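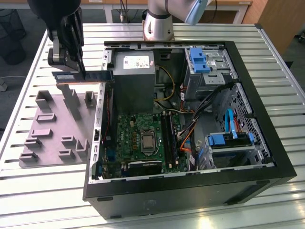 Keeping an Old Desktop Computer Clean and Quiet at Home

Print this page | E-mail this page

Many families have one older computer which stands under a desk and works every day without complaint. Ours is 11 years old and my children do their homework on it. During all these years I have learned how to care for it with ordinary things from the house, and I write down my tips for people who, like me, did not study this subject.

Where the computer stands

Do not put the computer directly on a carpet. The carpet gives fibers to the fans, and when the case has an air opening on the bottom, the carpet closes it. A flat board or a low shelf is enough. I use a piece of an old bookcase which I cut and sanded in one evening.

Leave a hand of free space behind the case. The warm air goes out there, and if the wall is too near it comes back inside. Curtains are also a problem, mostly in winter when they hang long over the radiator and the desk together.

If you have a cat or a dog, clean two times more often than you think is necessary. The hair makes a kind of felt on the front grill. I take it away with a dry paintbrush every month and keep the vacuum cleaner hose near the brush, so that the hair does not fly through the room.

Before you open the case

Shut down the computer in the normal way, pull the power cord from the wall and press the start button once for a few seconds. Then touch something metal which is connected to the ground. Take off a wool sweater if you wear one.

Prepare the place first. You need good light, a table at a comfortable height and a small dish for the screws. An egg carton is even better than a dish, for each group of screws gets its own hole, and you can write on the lid where they belong. For very small screws I put a strip of masking tape on the table with the sticky side up.
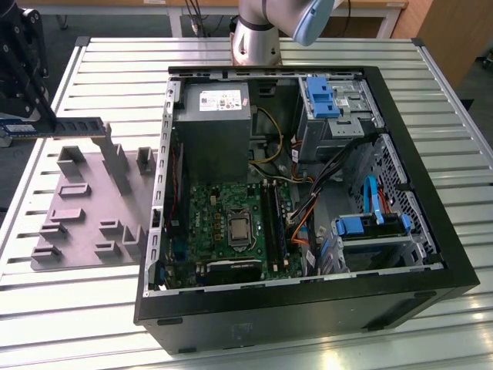
Dust should be moved with air and a soft brush, never with a wet cloth. Use short pushes of air and hold the can upright. Hold the blades of each fan still with one finger or a wooden skewer, because a fan that spins too fast from the air can be damaged. Go outside on the balcony or into the garage if the computer was not opened for a long time. The first time I cleaned ours I did it in the kitchen, and my husband still remembers it.

Please do not open the power supply. It can hold electricity also when the cord is out. You can blow air through its grill from outside, and this is all that a person at home should do with it.

Memory modules should be held at their edges only. If one must come out, open the clips slowly, and when you put it back, look at the notch before you press. My neighbor Yusri Govindasamy taught me to make a drawing of each cable before I pull it. I do it with pencil on the back of an envelope and keep the envelope with the manual.

Keys, mouse and screen

The keyboard you turn over and knock gently with a flat hand. For the space between the keys, a folded piece of paper with a sticky note inside works well. Fat from fingers goes away with a cloth that is only slightly damp and has one drop of dish soap.

For the screen use a dry microfiber cloth first. No window cleaner and no paper towels, which can make fine scratches.
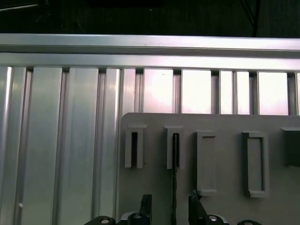
Metal surfaces in the workshop corner want some care too. For aluminum I take warm water with a little mild soap and wipe in the direction of the lines. Grooves collect metal dust and crumbs of wood, and I clean them with an old toothbrush or with a cotton cloth pulled over a butter knife. Do not use oven cleaner or lye, they make gray spots on aluminum that stay forever. Dry it well after.

A small calendar for the year

Every month: brush the front grill and wipe the keyboard.
Every 6 months: open the case and blow out the dust.
In August: look if the fans sound louder than before. The heat shows the weak ones.

Comments (2)

Agnes MacKinnon: The egg carton is a very good idea. I used a muffin tin until now and the screws always jumped out when I carried it. Can I use a hair dryer on cold for the dust?

Kenna Dunbar: Agnes, I would not do it, my dryer blew its own lint into everything. A rubber bulb from the camera shop costs little and never gets empty.

Related tips

Sharpening kitchen scissors without a stone
How to remove old labels from glass jars
Quiet feet for heavy chairs
Storing extension cords so they do not tangle
Cleaning the rubber seal of the refrigerator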